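Ticket 3655
Queue: Grippers and cameras, Vornovville lab
Opened by: Ulises Apaza
Assigned to: Phong Tạ
Priority: Normal (requested: Urgent)
Status: Open, waiting on customer

Subject: Langat hand-held reports fingers closed when they are not

Ulises Apaza, Monday 9:12
We are comparing two hand-held grippers before we spend the March money, the Langat and the older Trerow. Same camera on each, same Voltano logger, same tasks. The Trerow is heavy and ugly and gives me a clean opening width. The Langat is pleasant to hold and lies. With the fingers stopped 6 mm apart the logger says 0.0. If I open it wide and close it again slowly, sometimes it says 6.1, which is fine, and sometimes it says 0.0 again. I have rebooted the logger, so please don't ask.

Phong Tạ, Monday 9:40
I was going to ask. Did you rezero after swapping the grippers? The logger keeps the last zero it was given, whoever gave it.

Ulises Apaza, Monday 9:58
Yes. Rezeroed with fingers fully closed, waited for the beep. Log attached, 3 runs. The second one is good, to my annoyance.

Phong Tạ, Monday 11:25
Read the log. Width is sampled at 60 Hz and in the bad runs it goes 14.2, 11.8, 9.0, 0.0, 0.0, 0.0. A slipping linkage would drift. A drop straight to zero is the logger losing the finger markers in the camera picture and filling in its favorite number. There's a setting for what to do on lost tracking, and the factory choice is "zero". I didn't pick it.

Please try:
1. Settings, Width, On lost tracking: change to "hold and flag".
2. Wipe the markers on the inside of both fingers. Check that neither is peeling.
3. Turn auto exposure off and set it by hand with the room lights on.
4. Run the slow close again, first facing a plain wall, then facing whatever you had in front of it this morning.

Ulises Apaza, Monday 13:30
Steps 1 and 2 done. One marker had a lifted corner, pressed it flat. Plain wall: six slow closes, no flags, all within 0.2 of the feeler gauge. Feeling smug. Then I turned toward the bright side of the room and got flags on four out of six. Exposure was still on auto because I can't find the menu.

Phong Tạ, Monday 13:41
It's under Camera, then Advanced, then a second thing also called Camera. Lock it, then repeat. Does the Trerow do the same facing that way?

Ulises Apaza, Monday 14:50
Found it. Locked exposure, six closes, one flag. The Trerow gets none with auto on, but its markers are twice the size, so I'm not sure that's a fair fight. Also checked for play at the pivots on the Langat while I was there – none that I can feel. I'd like the larger markers for the Langat if they exist. Attaching the view with the fingers nearly together.

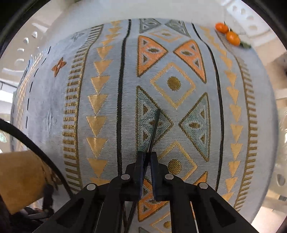 Phong Tạ, Monday 15:20
Larger markers exist and are in the drawer labeled "springs". Leave exposure locked, fit them, rezero, and repeat the six closes in both directions on each gripper before you write anything in the comparison sheet. Monday morning's Langat widths should come out of the sheet, including the good run. I'm keeping the ticket open until I see the new log, and moving it back to Normal.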